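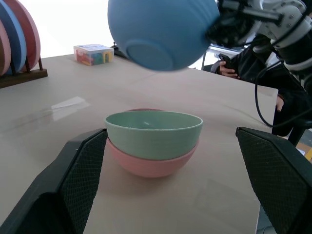 Dinu promises a lot for a method that fits in two short modules. You feed it 70 demonstrations of a table job, it cuts each one into "contacts" and "carries", and the policy that comes out is supposed to cope with crockery it hasn't met. Rafail Politis and Areti Galanis, who wrote it up at Cakthorpe, call the result "general tidying". I spent a fair while with the paper and the released code, and I'd call it stacking bowls.

Stacking bowls is still hard, mind. They hide one another. Once the green one is sitting in the pink one there is only a sliver of pink rim left to look at, and the blue one has to come in from above, held by its edge, with the arm in the way of half the cameras. Dinu's answer is to trust the wrist view when the fingers are near something and the head view the rest of the time. I like that idea. I'm less sure it is what earns the score.
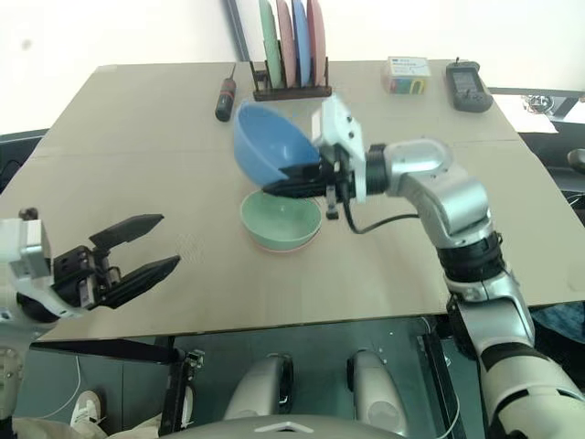
The numbers

The headline is 1704 good placements out of 2265 tries. Fair enough, but a "try" starts over each time the gripper lets go, so one clumsy run can be three tries and still hand in a success at the end. Count by whole stacks and you get a much duller table, which sits in the appendix in small type.

Then there is the comparison. The plain policy they beat was trained on the same demonstrations with the wrist view switched off. Of course it does worse. What I wanted was both views, always on, no clever switching – and that row is missing.

Unfamiliar crockery

Only 19 of the tries use bowls from outside the training set, and all of those came from the Surkville lab, same shape, different colour. No mugs, no plates going into a rack. A colleague at Wimenholm tried heavier bowls and told me the carry step kept ending too early. One person's afternoon, so take it lightly.

Running it

The code installs cleanly and the comments are good. The cutting step is slow, and its one setting, the contact threshold, matters far more than the paper lets on. I moved it a little and lost most of the second-bowl placements.

Worth having if you already own two arms and like reading other people's segmenters. I'd wait for the missing row before building anything on it.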